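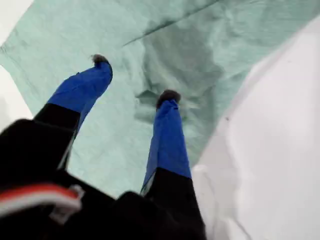
Lab Methods in Manipulation
Unit 4: Comparing Fingertips on Soft Goods
Handout prepared by Embla Westerberg, revised January 2021

Read this before you come to the lab. Bring a printed copy of the score sheet and something to write with. Sverre Sjöberg will check your station settings before your first run.

What you are comparing

Each group gets one arm and two sets of fingers for the same two-finger gripper. Set A has plain hard tips. Set B has blue finger sections with dark gray pads at the ends. We call these the Flitham tips and the Jevdale tips on the score sheet, after the two lab rooms where they were first tried. The names have no other meaning.

The question is simple: which set picks up one layer of cloth more reliably, and at what closing force?

Why cloth is hard

A rigid part has a shape you can plan around. Cloth does not. The spot you aim at may be flat, or it may be a fold with three layers in it. When two fingers press down and close, one of these happens:

- the cloth slides under the tips and nothing is held
- the cloth puckers between the tips and is held
- the tips catch more than one layer
- the tips push the whole cloth along the table

Write down which one you got. "Failed" by itself is not a result.

Approach and opening

Set the fingers apart before you move in, with a clear gap of cloth between them. Lower until both tips rest on the fabric. Light contact is enough. If one tip lands on a flat stretch and the other near a bunched fold, the two sides will not carry the same load, so note the position of each tip separately (column 3).

The wrist camera looks out along the fingers. Pale green cloth against a white surface gives a clean edge in most of the view, but the edge gets harder to find inside deep folds. Edvin Dahlgren's notes from last term cover the threshold settings. Use his values for the first runs and change them only after you have a full set.

Procedure

1. Mount Set A. Check that both fingers are seated against the gripper body.
2. Drop the cloth from hand height. Do not smooth it out.
3. Save one camera view before contact and one at contact.
4. Close at the lowest force setting, wait 5 seconds, then lift.
5. Hold for 500 milliseconds at the top and record the result.
6. Repeat for all 4 force settings.
7. Change to Set B and start again from step 2.

Keep the arm speed the same for both sets. Last year two groups changed it halfway and their data could not be used.

Common mistakes

Picking the same crease every time. Choose the target from the camera view before each run.

Reading the commanded force as the real force. The controller reports what it asked for. The log file has the motor current, sampled every 2000 microseconds, and that is the column to plot.

What to hand in

One score sheet per group, the plots, and a page of discussion. Say which tip you would choose for a folding task and which for a sorting task. They may be different. Send files to Erzsébet Juhász by the first lab session in March.

Reading for Unit 5: Moen, course notes, sections on contact and friction.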